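Sorting, or why it took me six months to empty one closet

27 June 2021

OK so quick one today, I have to be out the door soon and there's still laundry in the machine. But I promised a closet update back in January and then went quiet, and two of you emailed to ask if I was buried under it. Not buried. Close.

For anyone new. We have a hall closet. It's deep, no light in it, and everything that doesn't have a home has gone in there since we moved in. Batteries, chargers, wrapping paper, a fondue set, the curtains from the old place that fit no window here. The plan was one weekend. Ha.

What I had wrong, I think, was the order. I started with buying boxes. Big nice ones with lids, spent nearly 60 dollars, and then I put the mess in the boxes and put the boxes in the closet. Shut the door. Felt great for a week. Then I needed the tape measure and had to open every single one, and by the end of it the hall looked exactly like before except now with lids everywhere.

Lucía Manzano (we used to share an office, she moved north, we mostly send each other pictures of bread) told me on the phone that I'd skipped the sorting and gone straight to storing. Those are two jobs. She said it very kindly. I was annoyed for a day and then I wrote it on the back of an envelope and stuck it on the closet door, where it still is.

So. Sorting. Things I now believe:

Open containers only. No lids, not while you're sorting. If there's a lid I will close it and call it finished.

Few of them. I tried it with a pile for every category and had so many piles I couldn't cross the living room, and half of them had one thing in. A pile for "string." A pile for "string, nicer." With four you have to be a bit brutal about it. Mine are keep here, keep elsewhere, give away, no idea. The no idea one is alowed to be full at the end of the day but not at the end of the week.

A clear surface. Ours is the kitchen table, which means dinner is the deadline, which works suprisingly well.
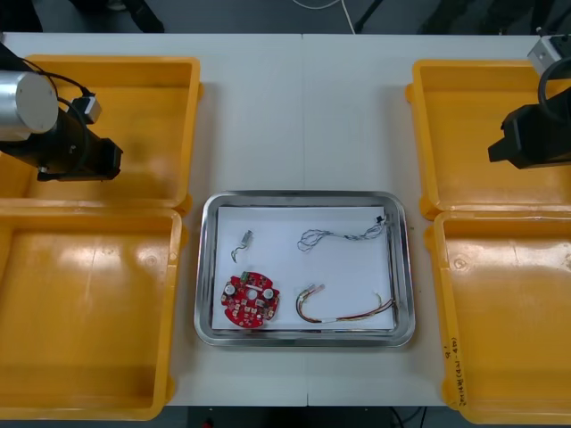

Open bins, a tray in the middle, no lids anywhere.

The tray thing I got to on my own and I'm a little proud of it. Something low in the middle that belongs to no category at all. Everything from the closet lands there first, one handful, and I'm not allowed another handful until it's empty. Mine is an old roasting pan with a dent in it. Before the pan I used to tip out a whole bag and then just stand there looking at it, and then make coffee, and then it was four o'clock.

A handful is nothing. A handful is three pens and a key. You can do a handful while the pasta water heats.

Keys, by the way. We own so many keys. I don't know what they open. I tried them all in every lock in the building I'm legally allowed to try, and one of them turned out to be for the bike lock I cut off with bolt cutters two summers ago. So that was a nice evening.

The rest of winter went like this. Good week, good week, bad week, nothing for a month, good week. I had the flu. The dog had a thing with her ear. In spring I did the entire top shelf in one go because it was raining and I was avoiding my taxes. Top shelf was mostly gift bags. I kept ten and I'd like it known that I wanted to keep all of them.

And the fondue set! We used it. I put it in give away, took it out, put it back, and then we just had fondue on a Thursday to settle the matter. It was fine. The cheese went stringy and then went solid and there was a lot of scraping. It's in give away again and it's staying there.

Harder stuff. There was a shoebox of my grandfather's from when he drove for a feed company, delivery slips mostly, his handwriting going downhill across the page, and a tobacco tin with screws in it. I sorted the screws. I don't know why, I don't need them, but he'd have sorted them. The slips I couldn't do anything with, so they're in a folder now, and the folder is on the bookshelf, and I think that counts as keep elsewhere. I read a few of them out loud to the dog. One just says "gate open, left at door, no one home, good pears." I've thought about those pears a lot.

My husband has his own view of all this, which is that the closet was OK. He is patient and wrong. He does have one rule I've stolen though — if you're holding something and telling a story about it, take a picture and write the story down and then decide about the thing later. Half the time the story was the part I wanted. I let go of a really ugly lamp that way.

Cables next. I'd been putting it off. Everybody has this bag. Ours was a canvas tote from a bookstore and it weighed as much as a small child, and you couldn't pull one out without four others coming with it and a plug swinging round to hit you on the wrist.
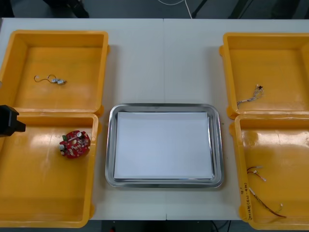
A bin with just one bit of wire in it. Goals.

What I did with the cables: one per handful. Sometimes the one cable took a whole evening because it was knotted into two others. I sat on the floor with a podcast and picked at it like a hangnail. Once it was loose I asked it a single question, do we own the other end of you. No other end, out it goes, to the electronics drop-off behind the supermarket, they've got a cage for it. If there was another end it got a bread clip with a name on it. Thank you to Lucía for the bread clips, again, she eats a truly heroic amount of bread.

There were chargers for phones I'd forgotten I had. One for a camera my sister borrowed and lost on a ferry. A thing with a round plug that my neighbor thinks is for a breast pump. We've never had a breast pump. It's in no idea, and yes I know what I said about the end of the week.

Where we are now: closet floor is visible. There's a light in it, one of the stick-on ones, it falls off every few days and scares the dog. Left side is coats and the vacuum. Right side has shelves with stuff on them that I could name with my eyes shut, I've tested this. The lidded boxes, the 60 dollar ones — two went to the thrift store, one holds the Christmas lights, and one is full of lids from other boxes. Don't ask.

Still to do. The back corner. I've been pretending the back corner is part of the wall. There's a rolled up rug in there and something behind the rug that I can't reach, and last time I put my arm in I touched what I really hope was a tennis ball.

Couple of things people asked in the comments last time, quickly:

Do I do it to music? Podcasts. Music makes me dance and then I'm not sorting.

What about kids' drawings? We don't have kids so I've no standing here, but my sister keeps one fat binder per kid and when it's full something has to leave before something comes in. The kids choose. She says they're much harsher than she is.

Isn't it all just going to fill up again? Probably. I've got a basket by the front door now for stuff with no home and on Sundays I tip it in the roasting pan and do that one handful. Today it was a glove, a library card and a lightbulb I'm fairly sure is dead. Took me longer to find the pan than to do it.

And what about clothes. Please don't make me do clothes.

Right, that's the machine beeping. If anybody near me wants a fondue set, one careful owner, slightly cheesy, it's on the porch till tonight. After that it goes in the car with the lamp base and the curtains. I'll post the back corner when I've been braver, or when my husband has, whichever's first.

17 comments · 9 shares

Get new posts by email. No spam, unsubscribe any time.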